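Kasun Thambiah had told his sister he could watch a four-year-old for one afternoon without help, and by two o'clock he had called Amedeo Sala, who had no children either but did own a car.

"What's the emergency?" said Amedeo.

"She wants the numbers."

The numbers belonged to the puzzle, and the puzzle had come over from Prurkwood in a grocery bag along with a sweater, a banana and a page of instructions in his sister's handwriting. Nap was on the page. Crackers were on the page. The page had nothing to say about a missing 1, 2 and 3.

"Did you look in the bag?"

"I looked in the bag. I looked in the banana."

Amedeo came over anyway and stood in the dining room with his coat on. The niece, whose name was Pia, sat under the table and declined to be interviewed. 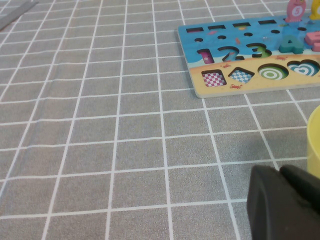
"It's got fish on it," said Amedeo.

"I know it's got fish on it."

"What does the sea have to do with the number two?"

Kasun said he hadn't designed it. He lifted a corner of the gray tablecloth, the one with the white grid that his mother had given him because it looked like something an accountant would eat off, and found Pia's foot, which withdrew.

"Pia," he said, "where did the three go?"

"It's at work."

"And the two?"

"They go together."

Amedeo took this better than Kasun did. He got down on his knees, coat and all, and asked what sort of work. Pia said the bank. He asked about the hours. Long, said Pia. He asked if the one had gone as well, and she gave him the look his own dentist gave him, and said the one was the boss.

They searched the bank, which after some negotiation was the couch. It yielded a pen from the Hotel Cudodon, where Kasun had once attended a conference on drainage, and a library card that had expired under a previous girlfriend. Amedeo found a cracker and ate it before anyone could rule on whether it was new.

"Your sister's going to be here at five," he said, with his arm in the couch up to the shoulder.

"I'm aware of that."

"You could cut some out of cardboard."

"She'd know."

"Your sister?"

"Pia."

At twenty to five Kasun made coffee, having given up, and reached for the sugar. The one was in it, standing up to its waist. The two and the three were underneath, lying down.

He carried the bowl into the dining room and held it under the table.

"This is a bank?" he said.

Pia looked in. "They're on break," she said, and pushed it back out to him.

Amedeo wanted to know if they got paid for that.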